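2020-12-26

Wolde library fines are gone for good

Good news if you've got a Travine branch book hiding under the couch – I certainly do! Adard council has scrapped overdue fines at all 3 branches, and the change covers old debts too. Mine was sitting at a slightly embarrassing level, so I rang the Wolde desk to check and yep, it's been wiped.

They cleared 1169 accounts in one go, and 314 of those belonged to kids. You'll still pay for anything you lose, mind you, and the loan limit stays at 50 items. 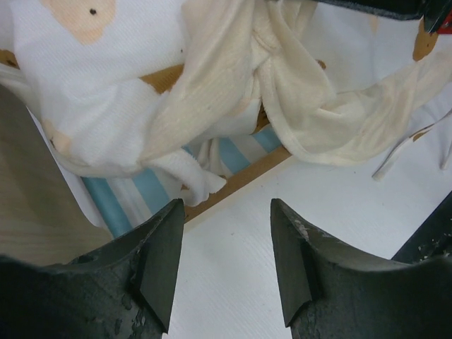

One reader in Skumport wrote in to say she'd stopped borrowing altogether over a late picture book, and she wants to know if her old card still works. It does, as long as you've used it since July of last year. Otherwise, bring some ID to the desk and they'll set you up with a new one.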